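May 28, 2021

Natural dye notebook, batch 2 of the walnut hull series

OK so the Jerkari wool finally went in the pot this morning and I am very happy with it! I used the hulls Floarea froze in December (she had two bags, I took the smaller one) and let them soak overnight in rainwater. Smelled awful, like a wet basement, but the liquor was almost black by breakfast.

Wool weighed in at 213 grams after scouring. I skipped the alum on half the skeins just to see. Walnut is supposed to grab on without any mordant, and Tomos keeps telling me I waste alum, so we'll find out. Kept it just under a simmer for an hour, then turned off the heat and left everything sitting in there until after lunch.

First rinse: no-alum skeins are a warm milk-chocolate brown, alum ones a bit more golden. There's one blotchy skein, my own fault, I tied it too tight again. LOOSER FIGURE EIGHTS, please, self.

Still to do: wash test, light test on the south windowsill, and write up the Ivano linen, which took hardly any color and I'm kind of mad about it. Qistina thinks soy milk first. Worth a try!
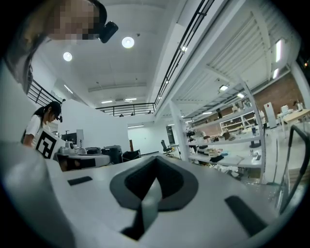
Somebody leaning in, dark hair, May 28

Josefien wants to borrow the big pot next, so empty it and scrub the ring off. Save the leftover dye in the lidded bucket, it should do one more pale batch. Label it this time.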